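Search the forum
Search titles only
Advanced

Bread baskets – lined or not?

thistledown_kate
Hello all, hoping for some wisdom. My aunt is handing over the Sunday-lunch duties to me (thirty years she's done it, bless her) and along with the big gravy jug I've inherited the question of what to do with the bread. I've bought a wicker basket from Fornomstead, oval and fairly shallow, and I love it, but do you line yours with a napkin or put the rolls straight in? Hers always had a cloth, but the weave is so pretty that it seems a shame to hide it. I make knotted rolls and usually a plaited loaf too.

oldcrumb
Line it, every time. Crumbs get down into wicker and you'll be poking at them with a cocktail stick until Christmas. I use a plain cotton napkin, 34 cm square, corners hanging over the rim, and it folds back over the top to keep the rolls warm. Straight in the wash afterwards.

Figueroa_Lane
I'm going to disagree with oldcrumb, very politely! I haven't lined a basket in years. A good shake over the back step and a going-over with a dry pastry brush does it, and warm rolls go a bit damp underneath when they're wrapped up in cloth. Let them cool on the rack first and they won't shed nearly so much anyway.

oldcrumb
Cool rolls at Sunday lunch, though? The butter just sits there looking at you.

marrowfat
Depends on the roll, I'd say. Anything floury on top wants a cloth. Glazed ones are much tidier, and a shiny knot looks lovely against brown wicker. Where I'd put my foot down is the plait – don't try to squash it into the same basket. Mine comes out nearly as long as the dog and it either bends or tips the whole thing up. Lay it in front on the tablecloth and let people tear at it.

Figueroa_Lane
Agree with all of that except laying it on the cloth. Put a board under it, surely, or you're sawing through your best linen.

marrowfat
Tearing, I said, no knives! And it's a Patinari cloth from the market, I wouldn't call it my best.

thistledown_kate
You're all so kind, thank you. I had a little play this afternoon with a pale grey cloth on the table and I'm leaning towards no lining for the knots. The plait came out rather pale next to the roll, so I think it wants another 9 minutes and a second coat of egg. I might keep a napkin by for my aunt's benefit, she'll only ask where it is.

Suvero
Pale plaits: try egg yolk with a spoonful of milk, once before the last prove and again just before the oven. It made all the difference to mine. I'm with the no-cloth lot, by the way, but do put the basket somewhere airy once it's been wiped, as mine went musty in a cupboard one June and never quite recovered.

Related threads
Getting a deeper glaze on enriched dough
How do you store wicker over winter?
Rolls for 100 at a village hall – help!
Best cloth for proving baskets

We use cookies to keep you signed in and remember your settings. Accept / Manage choices 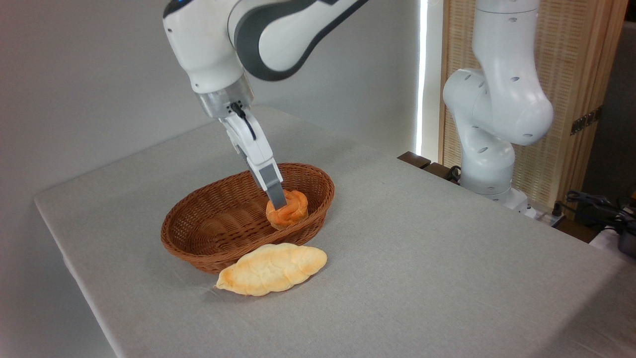 Knotted roll in the unlined basket, plaited loaf in front on the grey cloth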